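The Plate That Wouldn't Let Go

The fault showed up on the 107th run. Until then the arm at Bollstead had been putting plates in a dish rack without much fuss, and Oana Văduva had mostly stopped watching the grip readings. Then the gripper closed, the force value climbed, and the controller kept asking for more. By the time she reached the stop button, a ceramic plate had cracked from rim to rim.

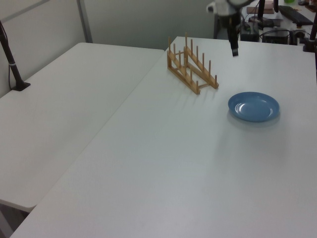

Nobody was hurt. A shard landed 11 feet away, in a spot where Reginald Greenberg often stands to change test objects. He runs safety for the group and shut the cell down for the rest of October.

They first blamed the gripper and swapped it. The next plate cracked too. Greenberg then went back through 2,155 lines of log and found that the force limit had been reset to its factory value. A software update from Starow, the company that supplied the controller, had done it on restart. The screen still showed the old number, so the operator had no way to tell.

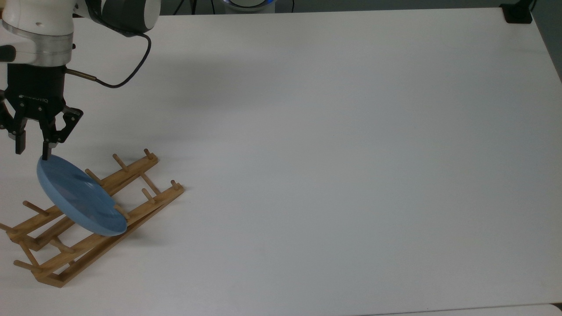 Placing a plate is harder on a force limit than picking one up. The arm has to keep hold while the plate touches something that will not move. With a wooden rack like this one, the rim can meet a peg or a rail while a fingertip is still at the opposite edge, and a bad limit turns a light bump into a hard squeeze.

Starow has since sent a fix. Văduva doesn't rely on it. Her startup routine now reads the limit back from the controller — not from the screen — and refuses to move if the two disagree. Greenberg also had a second stop button put in by the door. The arm went back to work in November, at half speed.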